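Snack boxes by mail, worth it or not?
Forum > Food > Pantry and Snacks

carex_pete
Posted 1/24/19
Trying to decide if I should keep paying for a mystery snack box. I'm on the Femero plan, 6 boxes a year. Mostly candy and chips from Asia. My kids like it but I can't read most of the labels.

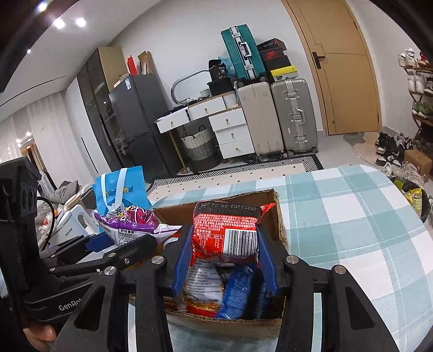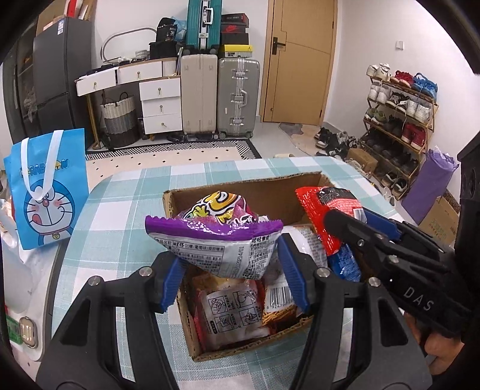 The price went up in September and the boxes got smaller. Shipping to Pluvport adds to it. Is anyone getting a better deal?

mudroom134
I dropped Femero last year. Too much gummy candy, hardly anything salty. If you have an Asian grocery within driving distance, go there. You pick what you want and pay less.

carex_pete
Nearest one is over an hour away.

Tallgrass
Rashti is better for salty stuff. Rice crackers, seaweed, those hot peanuts. You can skip a month without calling anyone.

mudroom134
Rashti sent me 3 bags of crushed crackers in one box and wouldn't refund. Wouldn't recommend them.

Tallgrass
They refunded me the one time I asked. You have to write in the first week.

oveneleven
For the labels, use a translation app on your phone. It gets the ingredients mostly right. I wouldn't trust it for allergies though. My son can't have peanuts and we only buy things with an English sticker on them.

mudroom134
Disagree on the sticker. I've seen them leave things out.

oveneleven
Then what do you go by?

carex_pete
No allergies here, thankfully. I'll skip the next Femero box and try one from Rashti. Does the small size come with drinks?

Tallgrass
No, only the large.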